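Metia Grip Limiter

Inline force limiter for two-finger grippers
Made by Prurkora
Status: in stock, revised version (see the fault notice further down before you order spares)

If your robot spends its days opening things, closing things and leaning on things, you already know the moment when a part that should move doesn't. A lid sits a little proud, or a drawer binds on its runner, and the arm carries on as though everything were fine. The Metia sits between the wrist and the gripper and feels that moment for you, then tells the controller to stop before the furniture (or the fingers) gives out. We're very fond of it, and we use it on our own benches every day.
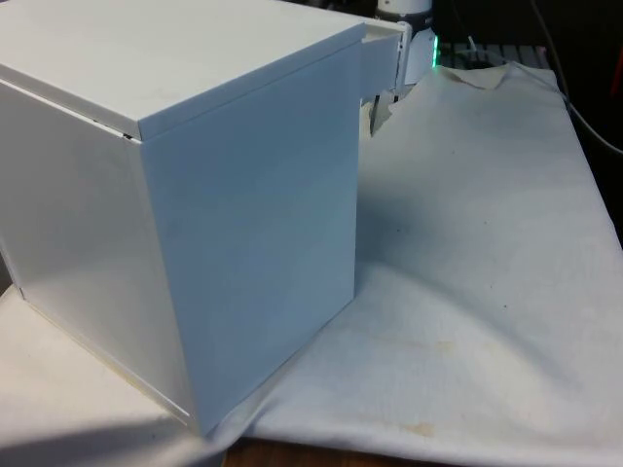

The limit is set with a small dial on the housing, up to 200 newtons, and you can lower it from software between one task and the next. We suggest starting low and working your way up. Light household items need much less than people expect, and a stop that comes a bit too early costs you nothing more than a reset.

Fault notice for the first version

We want to be open about this one, as several of you wrote to us very kindly and very patiently while we were still scratching our heads. On some first-version units, the limiter saw an overload and raised the stop signal, but dropped it again after 3 seconds even though the load was still there. If your controller was set to resume by itself, the arm went back to pulling against a stuck part. Two customers had drawer fronts come off, and one had a bent finger. There were no injuries, but there could have been, and we treat it as a safety matter.

The trouble was in the reset timer. It was meant to start when the load came off, and in firmware 59 and earlier it started when the load came on. That is an embarrassing sort of mistake and we are sorry for it. Our own tests missed it because our test rig let go of the part at every stop, so the load never stayed on long enough to show the problem.

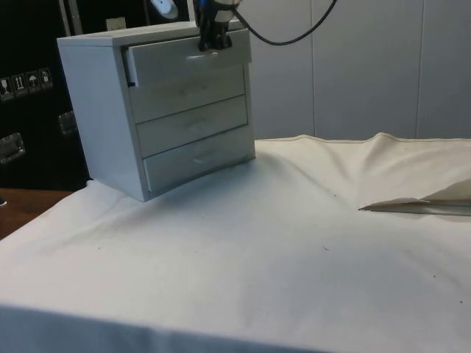 Posted by Strazds

Units with serial numbers up to 143 are affected. The number is on the underside of the housing, next to the cable outlet. If yours is one of them, please do the following:

Turn off automatic resume in your controller, today if you can.
Keep hands out of the reach of the arm after any overload stop, and cut power before you free a stuck part.
Load the new firmware, or send the unit back and we'll do it for you and pay the shipping both ways.

Once the new firmware is in, the stop stays on until somebody clears it by hand. A few of you have told us this is slower on long overnight runs, and yes, it is — but we'd like to keep it that way for now.

What comes in the box

Limiter, mounting ring, four screws, signal cable and a printed setup sheet. The Clultel adapter plate for older wrists is sold separately and goes out of stock quite often, so do write to us first if you need one in a hurry.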